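Inicio | Relatos | Autores | Archivo | Contacto

La pinza de Prellent

Margaux Guérin firmó el albarán sin leerlo y dejó el folleto boca abajo, junto al café. Ya conocía aquella prosa. En noviembre Kolovus le había prometido una pinza capaz de «sentir» la tela, y la pinza había sentido la tela igual que la siente una grapadora.

—Esta es distinta —dijo el comercial de Prellent, un chico joven que llevaba la chaqueta abrochada hasta arriba.

—¿Distinta en qué?

—El controlador es de Plekell. Cierra por par, no por posición.

—El otro también cerraba por par. Cerraba por par sobre el aire.

El chico se rió un poco, por educación. Margaux abrió el cuaderno y apuntó: 8 de enero, Prellent, dedos de serie, cámara en la muñeca. Treinta intentos con cada pinza, la misma tela y la misma mesa. El método era suyo y en Millet lo tenían por una manía, pero ninguno había propuesto otro mejor.

—En nuestras pruebas hicimos más de 2000 agarres —dijo él.

—¿Con qué?

—Con espuma, sobre todo.

Ella no contestó. Lanzó el programa y se quedó mirando el monitor. 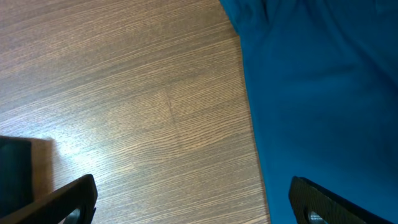 El primer intento salió bien y el comercial respiró. El segundo también. Al tercero los dedos subieron muy despacio, con una solemnidad de mayordomo, y no traían nada.

—Será el brillo de la mesa —dijo él—. A la cámara le cuesta encontrar el borde.

—El brillo estaba ahí en los dos primeros.

—Podríamos ajustar el umbral.

—Podríamos. Después de los treinta.

Los hicieron todos. Tardaron lo que se tarda en odiar un zumbido. Margaux marcaba una cruz o una raya y no levantaba la vista; el chico, en cambio, animaba a la máquina en voz baja, como quien ve jugar a un sobrino.

—Diecinueve —dijo ella al final.

—Diecinueve está muy bien.

—Kolovus sacó diecinueve.

El comercial se desabrochó por fin la chaqueta. Miró el cuaderno, miró la pinza, preguntó si podía repetir la serie con los valores cambiados. Margaux pensó en el folleto, en la palabra «revolución» impresa en la portada, y en que todavía le quedaba medio café.

—Otros treinta —dijo—. Pero el umbral lo pongo yo.

Compartir (2) | Comentarios (0)

© Los autores de cada relato. Contacto | Volver arriba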